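Marcelle Pruvost keeps the kettle on the back burner all day, and by the time I had my coat off she had already poured me a cup and started telling me about her mother's quince jam. It took us a good while to get around to the choir, which was the reason I'd driven out to Trultdale in the first place, but I can't say I minded.

She has led the Trultdale Evening Singers for 17 years. "I only came to fill in for a few weeks," she says. "The woman before me had a new baby, and I could read music, and I had a car. Those were the qualifications!"

Anyone can join, and she doesn't hold auditions. "People tell me on the phone that they can't sing, and I say, fine, come on Sunday and don't sing, sit next to Emrys and listen. Emrys Meredith is our lowest bass and he's like leaning on a warm wall. By the second song they're humming."

The repertoire has grown a little at a time. There are hymns, a few sea songs, and a long lullaby that Macarena Quezada learned from her grandmother and taught the rest of them by ear, one line a week, all through a wet November. "We had no sheet music for it," Marcelle says. "I tried writing it down once and it looked wrong on the page, so I put the pencil away. Macarena sings it and we sing it back to her. Some of the altos still have their own ideas about the third verse."

I asked her about nerves, and she laughed and went to find more milk. The biggest crowd they've had was 394 people, at the Plarkine harvest supper, and she remembers mostly her shoes. "They were new and they squeaked. Every time I gave the tenors their entry - squeak. I took them off after the second number and conducted in my stockings, and I've brought flat old slippers to every concert after that."

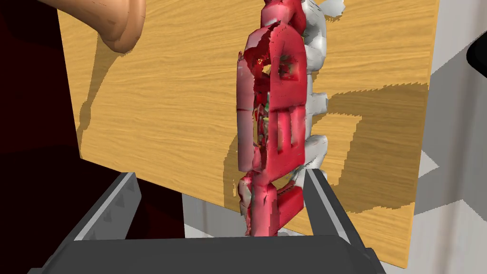 "And the tenors came in better, too," she went on, topping up my cup without asking. "I suppose they'd been listening for the shoe. We've got five of them now, and I'd take another if you know anybody."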